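Setting Up and Checking the Fixed Workspace Camera on the Tabletop Handling Cell

Procedure revised October 10, 2022
Procedure owner: Beatriz Prata

Scope

This procedure covers the low fixed camera on the Viker tabletop cell. It applies whenever the camera has been moved, cleaned, replaced or knocked, and after any change to the table. It does not cover the arm calibration, which has its own page in the Montes manual. The low camera should be checked before the arm calibration is attempted.

Staff carrying out the work must have completed the cell induction. One person is sufficient for the camera check. Two people are required if the clamp is to be taken off the table.

Before starting

Finish or stop the current job from the operator panel and send the arm to its parked position. Press the stop button and confirm that the panel shows the cell as held. The arm must remain held until the section headed "Returning the cell to use".

The following items are needed: a lens cloth, the hex key kept with the cell, a small spirit level, a steel rule and the Odar viewer installed on the cell computer. Do not use paper towels on the lens. Liquid cleaner should be put on the cloth and never directly on the camera.

Fitting the camera

1. Place the clamp on the table at the marked position and tighten it by hand until it no longer slides.

2. Set the centre of the lens 11 cm above the tabletop, measured with the steel rule held upright against the wood.

3. Place the spirit level on the camera body and adjust the ball joint until the bubble is central. Tighten the joint with the hex key.

4. Run the cable down behind the clamp and secure it in 3 places. Leave enough slack for the plug to be removed without pulling on the body.

5. Open the Odar viewer and select the low camera. Allow the picture to settle before judging brightness or focus.

Laying out the check objects

The check is made with ordinary household items of the sort the cell handles: the white shelf riser, metal cans, ribbed glass candle holders and the potted plant. Glass and bare metal are included on purpose, as both are harder for the camera to read than painted or printed surfaces. The riser gives the camera an upper and a lower level to work with.

Objects may be placed in front of the riser, under it or on top of it. Save a still from the viewer for each layout used, and compare the stills on screen at full size.
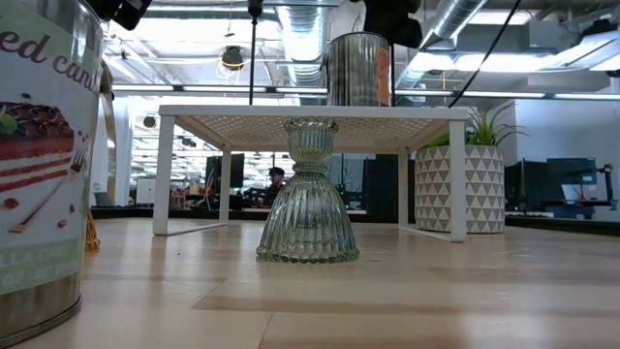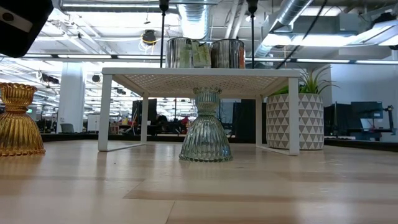 Focus is judged on the perforated underside of the shelf. The holes should appear as separate points. If they run together, loosen the lens ring, turn it slowly until the pattern is clear, and lock the ring again. Print on a curved label may also be used, provided the can is not so close to the lens that it falls outside the focus range.

Brightness is set next. The ceiling lights will always be the brightest part of the view and should be disregarded. Start with the exposure slider at 50 and lower it until the ribs of the clear glass can be told apart. At this site the usual final value is 38. Automatic exposure must be switched off, or the setting will drift each time the arm passes in front of the lens.

Checking the view

Confirm each of the following before saving:

- The tabletop is level in the picture.
- Both leg frames of the riser can be seen in at least one saved layout.
- The edge of the clear glass can be followed against the room behind it.
- No loose cable lies across the tabletop.

A large object placed near the lens may hide much of the table. This is acceptable for a check layout, but the operator should also save a layout in which the space beneath the shelf is open to view.

Save the settings under the cell name and the date. Enter the exposure value and the lens height in the Ramitz log, with the initials of the person who made the check.

Returning the cell to use

Remove all tools from the table. Release the stop button, clear the hold on the panel and run the arm at reduced speed through its short test path. Remain at the panel during this run. If the arm or its cabling comes near the camera, stop the cell and move the clamp outward before trying again, then repeat the check from the height measurement.

Faults

Picture freezes or drops out: reseat the plug at both ends, then restart the viewer. If the fault returns, replace the cable.

Picture is sharp at the centre and soft at one side: the lens is not seated squarely. Remove it, clean the thread and refit it.

Height changes between checks: the clamp pad is worn. Replacement pads are ordered through the cell supervisor.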